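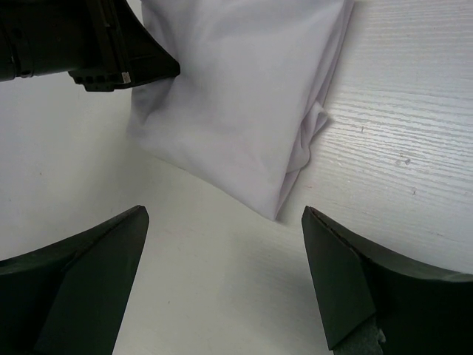 **Subject:** Applicant cannot submit form for Assistant Lecturer post, walk-in slot not confirmed
**Opened by:** Duangjai Nilsuwan, Recruitment Office, Esteves College
**Assigned to:** Takeshi Ikeda, Fideto support
**Product:** Fideto Applicant Portal, with Drolloritz document checker
**Priority:** raised from normal to high

**Duangjai Nilsuwan, 09:20**

Good morning. We have a problem with the online form for the teaching posts which we advertised in October. When an applicant comes to the last page and presses "Submit and choose interview time", the page stays at 95 per cent and then returns to the page for certificates. There is no error message. The applicant doesn't receive the letter with the time of the walk-in interview, and without this letter the reception desk cannot let the person in.

I have tried it myself with a test account and I get the same result. It happens for Assistant Lecturer and for Lab Instructor. It does not happen for the office jobs, where the form goes through normally.

**Takeshi Ikeda, 09:55**

Thank you for the clear report. May I ask you for the following:

- which browser you used for the test account
- what kind of file you uploaded as the degree certificate
- whether the field "Years of teaching" was filled in or left empty

Please do not delete the test application. I would like to look at its record on our side.

**Duangjai Nilsuwan, 10:15**

I used Firefox, and then Edge, with the same result. The certificate was a PDF scan, quite small. I filled in "Years of teaching" with 2.

One applicant wrote to us that she tried from her phone and it worked on the second day, but I can't confirm this. In our list her status is still "Draft".

**Takeshi Ikeda, 11:40**

I have found your test application. The form sends the certificate to the Drolloritz checker and waits for the answer. The limit for waiting is set to 10 seconds. For the teaching posts the answer comes later than this, so the form gives up and goes back one page. The office jobs don't ask for a certificate, and this explains why they are not affected.

I also see that the applicant from the phone is saved as a draft only. Her documents are all there, but the submission was not completed.
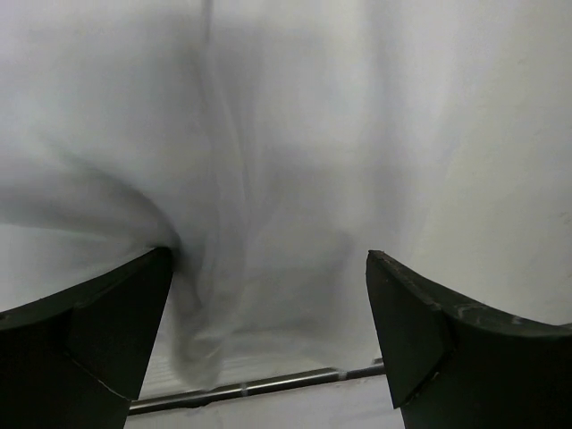 What I don't understand yet is why the checker has become slow. It was fine when the first adverts were open. I have asked our server team for the logs. In the meantime, please try this:

1. Open the vacancy in the administrator view.
2. Go to "Documents" and change "Check at submission" to "Check later".
3. Save, and publish the vacancy again. Only saving is not enough.
4. Submit a new test application.

**Duangjai Nilsuwan, 12:30**

I did the steps for Assistant Lecturer. The new test went through and the interview letter arrived by e-mail. For Lab Instructor the option "Check later" is grey and I cannot choose it.

Also, the letter shows the old address in the Nelard building. The interviews are now in the main hall. Is this the same problem, or should I open another ticket?

**Takeshi Ikeda, 13:10**

The option is grey because Lab Instructor was copied from last year's vacancy, and the copied ones keep the old document rules. I have unlocked it from our side – please refresh the page and repeat the steps.

The address is a separate matter, but it is small, so we can keep it here. You will find it under "Letter templates", in the second paragraph. Letters which were already sent will not change. Those applicants need a new letter from you.

**Duangjai Nilsuwan, 14:05**

Lab Instructor works now, thank you. I corrected the address and sent the letters again.

There are still 2 applications in "Draft" which look complete to me. Can you submit them for the applicants? The closing time is 17:00 and I am afraid they don't know that something is missing.

**Takeshi Ikeda, 14:35**

I am not allowed to submit for an applicant, as the declaration at the end must be accepted by the person. What I can do is to extend the closing time for these drafts only. I have set it to noon tomorrow. Please write to both of them and ask them to log in, open the last page and press the button once more. They don't need to upload anything again.

**Duangjai Nilsuwan, 16:20**

One has done it and has her interview time. I am waiting for the other and I will telephone him before I go home.

**Takeshi Ikeda, 16:45**

Good. The server team reports that the checker was reading every certificate twice after the last update. A correction is planned for tonight. Please leave the setting on "Check later" until I write here again.

Status: waiting for correction.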